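# Mivus - reach planning for cluttered shelves

Mivus is the grasping module we built at Wallovmont for home robots that have to work in other people's kitchens. It runs on the Trutomo arm controller and plugs into the same port as the older Paul planner, so if you already have Paul on your bench you can swap one for the other in an afternoon.

What we love about it is how it deals with blurry input. A head camera moves whenever the robot leans, and fridges make things worse - shiny wrappers, clear drawers, white walls with hardly any edges to lock on to. Paul waited for a sharp view before it moved. Mivus keeps a running guess of where the target is, lets that guess get wider when the picture smears, and picks an approach angle that would still be safe at the far side of the guess.

Afroza Ekanayake came up with the widening rule, and it has been a joy to work with. We tested it over 682 reaches in 14 home fridges, with the food left exactly as the owners had it. Low shelves were where it gained most over Paul, and small jars behind other jars are still the hardest case (we're on it!).
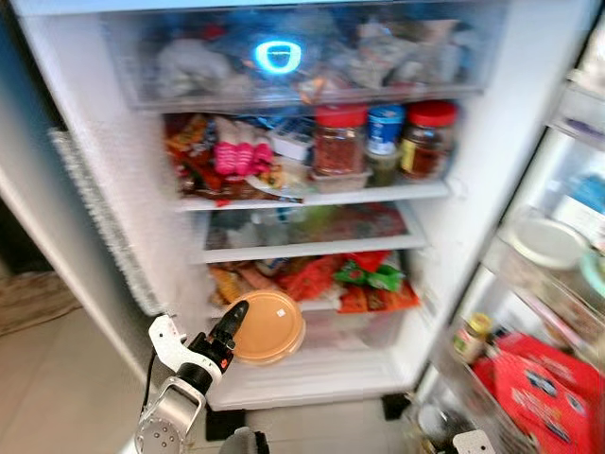 *Bottom-shelf approach from the lower left, target: round container with the peach-orange lid.*

Lids like that one make lovely targets. The rim gives the fingers a clear line to aim for, and the planner scores side approaches higher when there is a full shelf overhead.

## What you get

- Mivus module and mounting plate
- Planner software, with source for the widening rule
- 400 labelled reaches from the home trials, split by shelf height
- Setup notes by Lacey Bramwell, including her hand-eye calibration routine

## Good to know

The planner needs five joint readings before its first guess, so let the arm settle at the start of a run. Door bins are supported from the February release onwards. Glass shelves are fine, but please turn on the reflection mask first - it's off by default and the settings page hides it under "Surfaces".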